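Comprar el robot es la parte fácil

Opinión. Publicado el 18/11/21

Llevo bastantes años preparando presupuestos de maquinaria y escribo en español aunque no es mi lengua, así que pido paciencia si alguna frase sale un poco rígida. El tema tampoco es muy flexible: quiero hablar de cómo compramos automatización en las empresas pequeñas, y por qué casi siempre ponemos el dinero en la línea equivocada de la hoja.

En Uvomar, donde trabajo, el año pasado decidimos estudiar si una parte de la preparación de pedidos se podía hacer con un brazo robótico. Es la parte que menos gusta a los técnicos, la de las láminas finas que se arrugan.

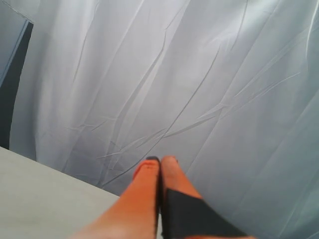
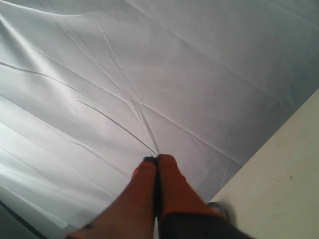
Cuando se habla de un proyecto así en una reunión, la primera pregunta es siempre cuánto cuesta el brazo. Es una pregunta comprensible. El brazo tiene un catálogo, una ficha, un plazo de entrega y un precio que se puede comparar con otro precio. Todo lo demás no tiene catálogo, y por eso entra en la hoja de cálculo con una palabra que he aprendido a temer: «varios».

Nosotros teníamos 700 horas previstas para todo el proyecto, contando la instalación, las pruebas y la formación. Me parecía una cifra generosa y la defendí ante la dirección. En marzo ya habíamos gastado 408, y la mayor parte no tenía relación con el brazo. Las horas se fueron en los dedos de la pinza, en el recubrimiento de los dedos, en la luz, en la altura de la mesa y en discutir cómo debía llegar el material. Yo firmé aquel presupuesto, de modo que la crítica que sigue es también contra mí.

Una pieza rígida perdona mucho. Si la caja está dos milímetros a la izquierda, la pinza la coge igual, o un tope la corrige. Una lámina arrugada tiene una forma distinta cada vez que alguien la deja sobre la mesa, y refleja la luz según el pliegue. El proveedor no tiene una ficha para esto. Puede decir cuántos kilos levanta la máquina y con qué repetibilidad, y son datos exactos, pero a mí me sirven de poco cuando el problema pesa unos gramos.

Por esta razón defiendo una idea que a mis colegas de compras les parece exagerada: en un proyecto con material blando, el brazo debería ser la última cosa que se compra. Primero se alquila o se pide prestado cualquier brazo razonable, aunque sea lento y feo. Con él se prueban los dedos, las superficies y los métodos de presentar el material. Cuando ya se sabe qué hace falta, se escribe el pliego. Nosotros lo hicimos al revés. Pedimos tres ofertas, elegimos la de Huet por el servicio posventa y después descubrimos que la conversación importante no había empezado.

Sé que existe el argumento contrario, y lo respeto. Si se alquila, se paga un dinero que no se recupera. Además, el integrador trabaja con menos interés cuando no hay un pedido firmado, y la dirección pierde la paciencia si durante meses no ve una máquina nueva en la nave. Todo esto es cierto. Sin embargo, el alquiler es una pérdida que se conoce el primer día. Una compra equivocada se amortiza durante años, y en cada uno de esos años hay que explicarla.

Hay otra partida que casi siempre falta: el desgaste de lo que toca el material. En muchos presupuestos la pinza aparece una vez, como inversión, al lado del brazo, como si los dos envejecieran a la misma velocidad. Los recubrimientos de los dedos son un consumible, igual que las cuchillas o las cintas. Hay que preguntar cuánto cuesta un juego, cuánto tarda en llegar, si lo fabrica alguien más y si una persona del turno puede cambiarlo sin llamar al técnico. En la primera oferta que recibimos de Penum los recambios no estaban mencionados. Preguntamos y nos contestaron con amabilidad que «se vería en su momento». En mi experiencia, lo que se ve en su momento cuesta el doble.

Nosotros hemos decidido reservar 500 euros al trimestre para esta línea. No sé todavía si es la cantidad correcta. Prefiero una cifra imperfecta en el presupuesto que una línea vacía, porque la cifra se revisa en la reunión siguiente y la línea vacía pasa de un año al otro sin que la mire ninguna persona.

También quiero decir algo sobre las demostraciones. Vi una en la sede de Vatetti y salí muy contento, quizás demasiado. El robot plegaba bien, con un material que ellos habían elegido, sobre su propia mesa. No creo que hubiera mala intención: toda demostración funciona así, también las que hacemos nosotros para nuestros clientes. Pero desde entonces llevo siempre mi propia bolsa de material, y dentro hay muestras nuevas, muestras usadas y las que han pasado el fin de semana debajo de una caja. Pido que se pruebe con las peores. Si el vendedor dice que no hay tiempo, ya he recibido una parte de la respuesta.

Y pido los intentos fallidos, que para mí valen más que el vídeo final. En nuestra última ronda de pruebas guardamos 23 grabaciones de agarres que no salieron como queríamos, y con ellas escribimos media especificación. En ellas se puede estudiar dónde resbala el dedo, dónde se levantan dos capas y no una, en qué ángulo el brillo confunde a la cámara. Un proveedor que enseña sus fallos me da más confianza, aunque admito que es difícil poner esto en una tabla de puntuación.

Queda el tema de las personas, que en los presupuestos suele llamarse «formación» y ocupa dos días. Dos días sirven para aprender a encender y parar la máquina con seguridad. Para aprender a escucharla hacen falta semanas. La persona que hoy alisa las láminas a mano sabe, sin haberlo escrito nunca, por qué esquina se empieza y cuándo conviene soltar y volver a coger. Ese conocimiento debería estar en la sala cuando se redacta el pliego, con horas pagadas y un nombre en la hoja. Nosotros invitamos a los compañeros del turno demasiado tarde, con los dedos ya pedidos, y en una mañana nos señalaron dos cosas que a los ingenieros nos habían costado más de un mes.

No escribo contra los robots. El nuestro sigue en pruebas y yo sigo votando a favor. Pero el próximo ejercicio voy a presentar la hoja en otro orden: arriba el material y su presentación, luego los dedos y sus recambios, luego las horas de la gente que conoce el trabajo, y el brazo al final. Ya me han dicho que así es más difícil de aprobar. La presentaré de todas formas, con la línea de «varios» borrada.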